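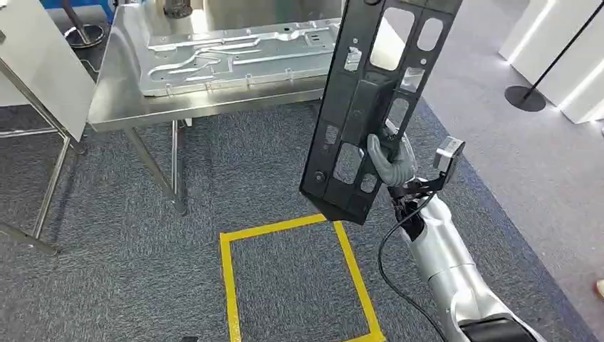

One of the black panels held up, with the steel table behind.

Keltley Parts Room: progress report to the Khasawneh Fund
Prepared by Omar Nasrallah, December 20, 2019

Dear all,

I promised a shorter report this time and I can already tell I'm going to break that promise, so please put the kettle on. There is a good deal to tell you, most of it cheerful, and one or two matters where I would be glad of your patience or your advice.

You will remember that when we last wrote, the room at Keltley was little more than a carpet and a set of keys. The stock was still over at Grindstead in whatever order it had been left in, and the first part of your grant had gone on getting it across to us and under cover. I'm very happy to say that the move is finished. Everything that was worth bringing has been brought, we have handed back the old unit, and we are no longer paying for two places at once, which had been a worry to me all autumn.

Furniture and fittings

We have kept the furnishing plain, as we said we would. There is a stainless steel work table with a raised rolled edge along the front, and I can't tell you how fond I have become of that edge. Small screws used to roll off the old table at Grindstead every single day and we would find them weeks later with our shoes. The table was second-hand and came in comfortably under the sum we had set aside, so the difference has gone towards shelving.

The shelving is the blue metal kind, on the cart pattern, and we put the blue plastic storage bins on the shelves for smaller bits and pieces. I had wanted everything in one sober colour and was overruled, and I have come round to the blue completely. Black parts show up against it beautifully, even at four o'clock on a December afternoon when the light has gone.

We left the carpet down. I know there was a question from your side about whether a hard floor might be better. My feeling is that the parts we handle are awkward shapes and do get dropped, and a carpet forgives a lot. I'd like to live with it until the spring and then decide.

Sorting the panels

This has been the main work of the period, and it is slower than I told you it would be. The opening count, done as we unpacked, came to 662 parts of all kinds, and the black panels are by far the most troublesome group among them. From across a room they all look alike. Once you have one in your hands you find that the openings are different from one pattern to the next. One will have a large rounded window near the top, another a narrow slot off to one side, and then there are the little round holes for the fixings, which have to be exactly where the customer's own part has them or the whole thing is useless to him.

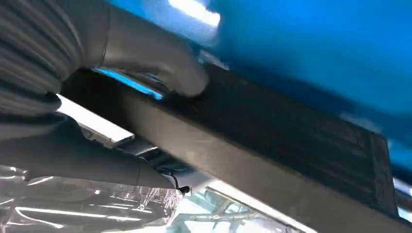 So each panel is now picked up and turned over, looked at along its edges as well as its face, and checked against the pattern sheets before it goes anywhere near a shelf. At Grindstead we judged them by the front only, and I'm afraid that accounts for most of the wrong parts we sent out last year. Edges tell you a lot. A bent corner or a split at the end will often hide quite happily until somebody tries to fit the thing, and then we get the telephone call.

I had hoped to have the entire group done before Christmas. As things stand we have finished 68 per cent of it. What remains is mostly the Wireck stock, and it is slow because the sheets that came with it are older than the parts, and in several cases plainly describe something else. I have written to ask whether a better set exists. If it doesn't we shall draw our own, and I have put a small sum against that in the next budget in case.

We have also changed our minds about how the panels are kept. The first plan was to lay them flat in piles. It looked very tidy for an afternoon. After that, every time the one at the bottom was wanted, the whole pile had to be lifted off and put back, and the raised ribs caught on each other on the way. We are now trying them upright with a divider between patterns, and it takes more shelf but far less temper. I'll report properly on this once we have had a couple of months of it.

Getting parts out to people

Although the sorting has taken most of our time, we did not want to keep the doors shut until everything was perfect, and I think that was the right choice. Over 70 parts have gone out since we opened at Keltley, mainly to small repair shops that would otherwise have thrown the whole unit away for want of one moulding. Two people drove over from the Grindstead side specially, having used us there, and were kind enough to say the new room was much easier to find. (It isn't much easier to park at, and I have spoken to the landlord.)

Returns have been low so far. I don't want to make too much of it, as some of those parts will be sitting on a bench waiting for their turn, and we won't hear until they are fitted. 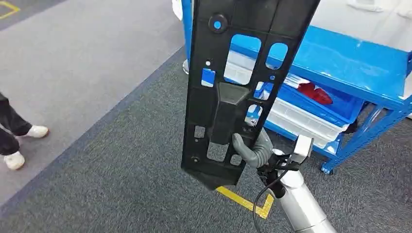

Panel beside the blue shelving, showing the ribs and the different openings.

Money

The full figures are in the attached sheet. In short, we are within budget on furniture and on transport, and a little over on labelling. The first labels we bought would not stick to the rougher surfaces at all, and we came in one morning to find a good many of them on the carpet. The replacements cost more and have stayed put. Heating is the item I am watching. The room is pleasant enough when the sun is on that side, but I expect the January bill to be an unfriendly one.

What comes next

Finishing the Wireck panels is the first job of the new year. After that we would like to put the pattern sheets together in a proper binder, with a clear outline drawing of each panel and its holes, so that a customer can describe a part over the telephone and be understood. I have seen enough confusion over which way up a panel is being held to believe this would save a great many miles of driving.

We would also like one more run of shelving. I'm not asking for further funds for it at this stage. If the heating behaves itself we can find it from what we have, and if not I will come back to you and say so.

Please do come and see us. Those of you who visited at Grindstead will hardly believe you can walk from one side of the room to the other, and I'd very much like you to see the table.

With warm thanks,
Omar Nasrallah
Keltley Parts Room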